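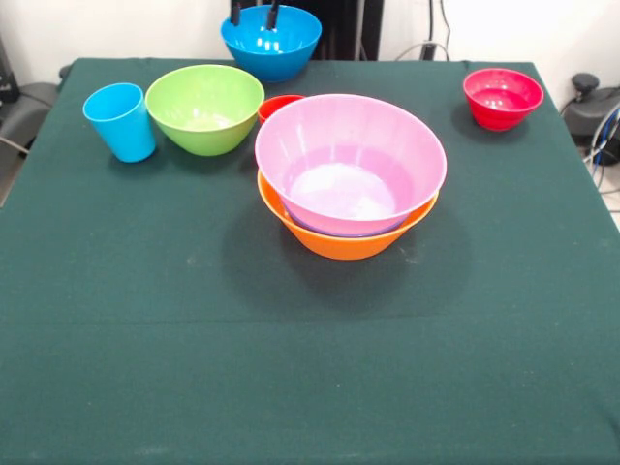 Okay friends, I promised a thread on the great bowl cleanout and I have finally made myself a mug of tea and sat down to write it, so settle in, because I am not known for being brief.

Some background for the newer people. We moved into the smaller apartment in March, and the kitchen has exactly one deep cabinet. Everything plastic went into it on moving day and nothing plastic has come out of it in good order since. You open the door and a bowl greets you. Usually on the foot.

So the project was simple enough: get the everyday bowls out, spread the green cloth on the table, decide what stays and find a way to stack it all that a tired person will follow after dinner.

The green cloth, by the way, is my aunt's old card table cloth and I love it dearly. It shows every speck of lint in the house and it has held on to that fold line through more ironing than I care to admit. But colors look so good against it! Orange on dark green makes me happy every single time.

Now, the bowls. They're a mix. Some came from a set called Seritz that I bought at the Fetevgate market years ago, and the rest turned up one at a time from the Flotton discount store, back when I couldn't walk past the housewares aisle without picking up something cheerful. I could no longer tell you which is which and I have stopped trying.

The pink one and the orange one are the couple of the family. Pink sits down inside orange, but only so far, and then it stops and stands up out of the top like somebody in a turtleneck. They are so close in size that I keep expecting a neater fit. I've made my peace with it. They share a spot and they seem content.

The lime green one is the workhorse here. It's wide and it's nice and deep, so it does salad, it does popcorn, it does pancake batter if I stir like a civilized person. If I had to keep just one bowl out of the whole cabinet I think it would be that one, and I say this as somebody whose favorite color is blue.

Speaking of which – the bright blue bowl! Shiny as anything, wide at the top and narrower at the foot. My mother had one a lot like it for rising dough, and I can't look at mine without smelling her kitchen. Staying forever, no discussion.

The little red-orange one is for the cook's snacks. Olives, mostly. A few almonds. Whatever gets you through chopping onions. It tends to disappear behind the bigger bowls and I tend to panic and then find it again.

And then there's the light blue cup, which has no business in a bowl cabinet and has lived there since we moved in. It isn't shiny like some of the others, it has that soft matte look, and it's the right size for scooping rice out of the big bag. I tried giving it a home with the drinking glasses and I kept walking to the wrong door to get it. So it goes back with the bowls. You have to respect your own habits a little.

On to stacking, which is what several of you asked about. My rule now is wide ones on the bottom, and never more than 4 in one pile. A taller pile looks wonderful for an evening, and then you want the one at the very bottom and you're standing there juggling plastic with one hand while the pasta boils over.

I also leave the cup beside the pile and don't put it inside anything. I did that once and it wedged itself in so well that I had to run warm water over the outside and say some words.

If your plastic bowls stick together too, a square of paper towel between them helps a lot. I cut up the cheap kind and keep a few squares in the drawer. It isn't elegant but neither am I at seven in the morning.

A few of you wanted to know about the lentil salad I mentioned last time. It's the one from the back of the Sarıgül packet, more or less, with twice the lemon and a great deal of parsley. Green bowl. It tastes better after a night in the fridge, so make it the day before if you can stand to wait.

Next up is the lid drawer, and I want you all to know that I'm frightened. If you have a system for lids – any system at all, even a bad one – please tell me in the replies. I'm putting the kettle on again and I'll be reading every one.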